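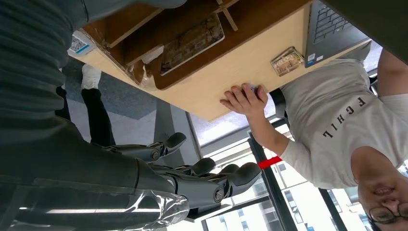 Planning for a kitchen robot: what to sort out before you spend

We get a lot of letters about this now, mostly from small bakeries and church kitchens, and a few from people who simply have a big family and a soft spot for gadgets (welcome, all of you!). My first tip is always to write down the job before you look at a single catalog. "Moving wrapped pastries from a tray to a box" is a job. "Helping out" will cost you a fortune.

Next, gather up the packages you really use and take them along to the demonstration. Crinkly wrap and clear plastic boxes can behave very differently in a set of fingers than the nice firm blocks a salesman likes to bring, and you want to find that out before you sign.

Measure your table, and then measure it again with the arm's full reach drawn on the floor in masking tape. At our place in Goodwin we allowed 12 inches of clearance past the reach and wished for more, what with the laptop, the trays and people's elbows.

Now for the money. Split your budget into 3 envelopes: the arm, the hand, and everything else. The last one is where folks come up short, and I did too. Covers, spare fingertips, a sturdier table, a day of setup... it all adds up. Our Verkorine quote left out the sleeve, and the Morketti one had it tucked away on the second page at $56, with a replacement fingertip set for $103. Ask for every wear part in writing.

Do rent first if you can. A month with a Grakavley in January taught us we wanted a smaller arm and a much better tray.

Questions? Write to the Tips Desk | Copyright Goodwin Kitchen Notes | Back to top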